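Miscellaneous box

The miscellaneous box (also odds box, last box, or, in the removals trade, simply "the misc") is a container packed near the end of a household move and filled with whatever failed to qualify for any other container. It is found in most homes that have changed hands and in a fair number that haven't. The term covers the box itself, its contents, and the period of years during which it is not unpacked.

Origin and terminology

Households have always had leftovers, but the labeled box is usually treated as a product of the cheap corrugated carton. The Hirnarmont removals firm of Cabral printed a packing sheet with spaces for kitchen, bedroom, books, linen and "other." Customers were asked to keep "other" to one box. Amedeo Piras, who compiled the firm's history, found 1,814 returned sheets and noted that the word "other" was often the only one written legibly.

Regional names vary. In Pudodell it is the "Sunday box," after the day by which people intend to sort it. The label on the outside may read "misc," "stuff," "desk etc." or, in the second week of packing, nothing.

Formation

A miscellaneous box forms in stages. It begins as a box for something respectable, such as office supplies, and remains one until the first flashlight is put in it. From then on it accepts anything. Hajar Benjelloun, in her handbook for first-time movers, calls this the point of surrender and advises readers to watch for it, though she offers no method of prevention.

Pieces separated from the rest of a set are common, as are keys, adapters, single batteries and the screws of a bed that has already been put on the truck. Heavy items tend to go in first and fragile ones last, except where the packer is tired, in which case the order is reversed.

Remote controls

Remote controls occupy a special place in the literature. They are small, they are needed until the last evening, and they rarely travel with the appliance they command. Eulalia Núñez holds that the model number is the best guide to an orphan's identity and should be copied down before anyone asks what it is for. A white one marked KD-1000A+, with Chinese lettering on its buttons and a little display near the bottom, at least gives the unpacker something to look up. Many give nothing, and are kept anyway.

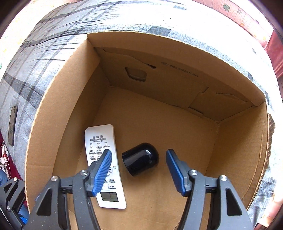

Unpacking

Practice is divided. The Bivwood school favors emptying the box onto a table on the first night; its opponents favor a closet. Maximiliano Herrera kept one shut for 130 weeks and reported missing only the can opener, which he had replaced in July.

See also: junk drawer; moving day; packing tape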